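Larkum House Residents' Social Group
Minutes of the meeting held in the Iltcombe Lounge, May 2019 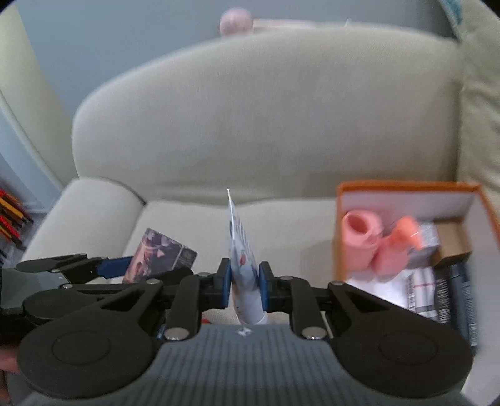

White paper packet with blue and red printing, and the beige armchair with the boxes on its seat.

Olesia Pylypenko was in the chair and took these notes as well, so please forgive the places where her pen fell behind the talk. She welcomed everyone warmly, especially the new faces from the Zhuravel side of the building, and thanked whoever had brought the lemon bars.

Notes of the last meeting
These were read out and agreed, with one correction. The jigsaw swap goes on until 8 in the evening, and the notes had it ending an hour sooner, which would have sent several of us home in the middle of a good rummage.

Clearing the lounge cupboards
Most of our time went on this, and it was a good-natured talk even where we didn't all see it the same way. The cupboards along the back wall have been filling up for years with games, cards, craft things, packets of this and that, and boxes that people put away meaning to come back to. Olesia reminded us that the painters from Ploltov will need the cupboards empty before they start in September, and that she would much sooner we did it a little at a time over the summer than all in one hot afternoon.

It was agreed that small things in paper packets should be kept together in one shallow box, standing up on end so that the printing can be read without tipping everything out. Several people said they had bought the same item twice for want of finding the first one, and there was a good deal of laughing and owning up.

There was a longer talk about cardboard boxes. Some members would like to keep every one of them, as they do come in handy at the holidays, and others feel we could open a shop. We settled on keeping the sturdy ones, folding the rest flat, and looking again once we know how much shelf there is. Boxes with pictures printed on them are to be opened and checked before anyone writes a label, as what is inside doesn't always match the outside (the nativity set will be remembered by many).

The armchair
A question was raised about the beige armchair and whether it should stay. It has a high rounded back and padded arms, and those who use it spoke up for it with real feeling. One member finds it the only seat in the lounge she can get out of without help. Agreed that it stays, and that it goes back to the window once the painting is finished. Everyone is kindly asked to move sorting boxes off the seat at the end of each session so that it can be sat in during the evening.

Money
The spring bake sale brought in $60, and $38 of that was spent on clear tubs with lids and a roll of labels. Olesia passed the receipts along the table. It was suggested that the balance go toward new playing cards, the old decks having lost more than their jokers, and this was agreed with a show of hands.

Giving things away
Anything in good shape that we no longer want will be set out on the long table for 3 weeks before it goes to the thrift store. If you see something that was yours, or your mother's, or that you simply can't bear to part with, please take it home and don't feel you have to explain yourself.

Any other business
The lamp by the door is flickering again and will be reported to the office. Thanks were given for the tulips. The large-print hymn books are still missing, and Olesia asks that everyone look at home one more time, including under beds.

To do
Olesia: confirm the start date with the painters, report the lamp, buy cards.
All: bring one empty shallow box if you have it, and a pair of scissors.

The next meeting will be in the same room, with coffee ready beforehand for those who like to come early and chat.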